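The Case for the Dull Task

Each June the robotics course at Dolier closes with a public demonstration, and each June the same question is raised by those who attend. Why are the students not doing something more exciting? Visitors who have seen robots dance or run obstacle courses are puzzled to find a room of young people watching a hand pick up a plastic card. The question is fair and deserves a considered answer, particularly as the school reviews the place of project work in its technical program.

The course formerly ended in a contest. Teams built wheeled machines, the machines pushed one another out of a ring, and the winning team took home a trophy. Attendance was excellent. The educational return was less certain. Students learned to build heavy machines with low centers of gravity, and by the second year the designs had grown so alike that the result was often decided by the state of the batteries. Few teams could say afterward why they had won. Fewer still kept any record of the attempts that had failed.

The present format asks for far less and, in the view of this writer, teaches a good deal more. Each team is given one everyday task for the full term. The Basau group was assigned the handling of a hotel key card. The Sandhu group was given the folding of a hand towel, and Mekunness the sorting of cutlery. Teams are required to write a plan, keep a log of every trial, and present their failures together with their successes.

A key card is a demanding object. It is thin, it is smooth, and it lies flat. A person slides it toward the edge of a table or lifts one corner with a fingernail, and does so without any thought at all. A student who must put that movement into written steps soon discovers how much was left out of the first draft. How hard should the thumb press? Which finger should arrive first? What should happen if the card turns in the grip? These are questions of mechanics, but they are also questions of clear writing, and the instructors have been right to grade them as both.

The Basau log runs to 99 entries. Many of them consist of a single line recording that the card was dropped. It would be easy to regard such a document as a record of wasted afternoons. Yet the entries change in character as the term goes on. The early ones say only that the attempt failed. The later ones state the angle of approach, the finger that lost contact, and what the team proposed to alter before trying again. Yee-man Kwan, who has supervised the course for 3 years, considers this change the most important result a team can show, and the grading scheme now gives it 30 percent of the final mark. The figure should be higher.

Two objections merit a reply. The first is that narrow tasks discourage younger applicants, who are drawn to the subject by spectacle. Enrollment did fall in the first year after the contest was withdrawn, and the school should not pretend otherwise. A short introductory event in the fall, open to all grades, would answer this concern without returning the whole course to its earlier form. The second objection is that the equipment is costly and a hand of this kind serves only a few students at a time. This is the stronger point. Scheduling has been poor, and teams have at times waited 2 weeks for a session. A published timetable and longer evening hours would do more to remedy the matter than the purchase of another machine.

What the school should resist is the suggestion that project work be judged by how it looks to an audience. Much of the work that awaits these students will be repetitive and slow, and it will be carried out in the service of people who never see it. A course that prepares them for that work, and that teaches them to take a small problem seriously, is worth defending at the next review.
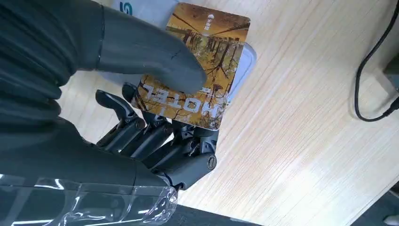

Key card handling at Dolier: the card held between the thumb and fingers of the robotic hand.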